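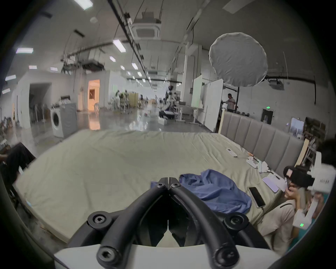

Linen policy for the guest rooms at Beddoe Street

Posted 18/09/2020

Readers who have followed these notes since the house at Beddoe Street first took paying guests will be aware that the written arrangements for linen were overdue for revision. The previous version was prepared when there was one room to let and a single set of sheets for it. The house now lets two rooms for most of the year, and the former arrangements depended too heavily on my being at home when the washing finished.

The revised policy was adopted in July. It is set out below in a general form, as several correspondents who let rooms in Brollwood and further up the valley have asked for a copy.

Allocation of sheets

Each bed is allocated three complete sets: one in use, one in the wash and one in the cupboard. A set comprises a fitted sheet, a flat sheet and the pillowcases belonging to it. Sets are folded together and stored inside one of their own pillowcases, with the size of the bed written on a cotton tape sewn to the hem. The doona cover is held separately because it takes much longer to dry, particularly in winter when the verandah line receives very little sun.

Colour was the subject of more deliberation than I had expected. White has the advantage that it may be bleached and that a replacement will match whatever was bought before. Against that, it shows every trace of sunscreen and the red dust that comes in from the Plona road, and guests who have been walking are visibly uneasy about sitting on it. Muted greens and fawns have proved a reasonable compromise. Dark colours are not recommended for sheets in a guest room. They fade unevenly along the fold lines, and stains that escape notice before washing are generally permanent afterwards.

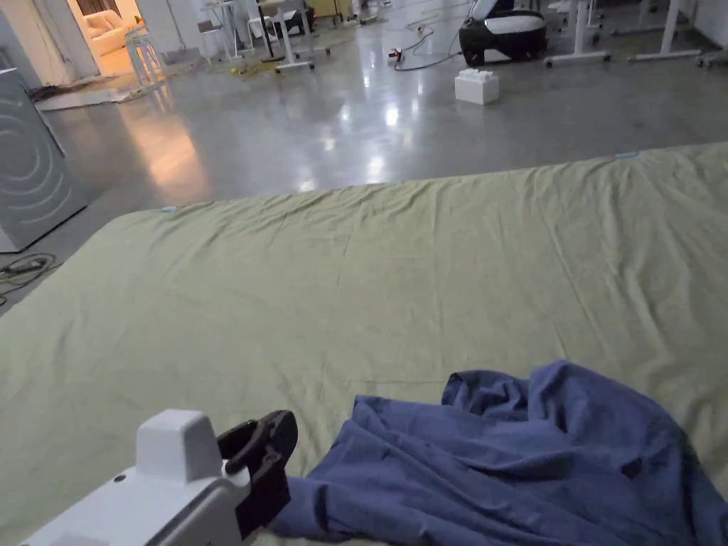 Blue cloth on the green sheet.

Washing

Sheets are washed on their own. Towels produce lint, and a fitted sheet will gather every sock and face washer in the load into one corner, where they remain unwashed and come out in a wet ball. Water at 40 degrees is adequate for ordinary use. The hot cycle is reserved for sheets following illness, and for pillow protectors at the end of the season.

Powder is preferred to liquid for white cotton, and the quantity should be less than the packet advises. The tank water here is soft and an excess of powder simply does not rinse out. Fabric softener has been withdrawn altogether. It left the towels incapable of absorbing anything, and one guest, Ľudovít Hrubý, who stayed for most of a winter while surveying the rail bridge at Gorus, reported that it made him sneeze. The matter had been raised by others in milder terms.

Drying is by line wherever the weather permits. Flat sheets are pegged by the hem along the full width, with the fold hanging down, and are brought in while there is still a trace of damp in the seams. They are then smoothed by hand and folded at once. Ironing is confined to pillowcases — the part of the bed a guest examines at close range — and to the turned-down edge of the top sheet if time allows.

Changing the bed

The bed is stripped entirely between guests, including the mattress protector, and left bare with the window open for as long as the next arrival allows. A mattress that is covered again immediately never has the chance to air. It is turned end for end at the change of season. The rooms have hard floors, and a mat is placed on the side where the guest is expected to get out, although guests regularly choose the other side.

For stays of longer than a week the sheets are changed every seventh day. Tove Baldursdóttir, who let rooms for many years before I began and whose advice I have seldom regretted following, considers this excessive and leaves a clean set on the chair for guests to use as they see fit. That approach was trialled here. The clean set was usually found in the same place at the end of the stay, and the policy has accordingly returned to a fixed day.

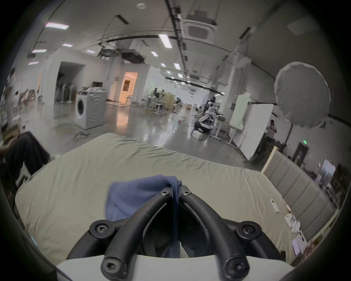
How long should a new set of cotton sheets be expected to last in a guest room?
A set in regular rotation with two others should give 200 washes before the centre becomes thin, after which it may be retired to dust covers or cut down for cleaning cloths.

Replacement and cost

A sum is set aside from each booking for linen and is not drawn upon for any other purpose. The temptation to buy very fine sheets should be resisted. Heavy percale of plain manufacture has outlasted everything else purchased for the house, including a sateen set which pilled before its first summer was out. Flannelette is kept for the back room only, where it is appreciated from late autumn onward.

Torn sheets are mended if the tear lies near the edge and will be tucked under. A tear in the middle is not mended for guests. Patches can be felt through pyjamas, and I have slept on enough of them myself to be certain of it.

Comments on the policy are welcome and may be left beneath this post. The arrangements for towels and bath mats are still under review and will be published when the new rail has been fixed to the bathroom wall.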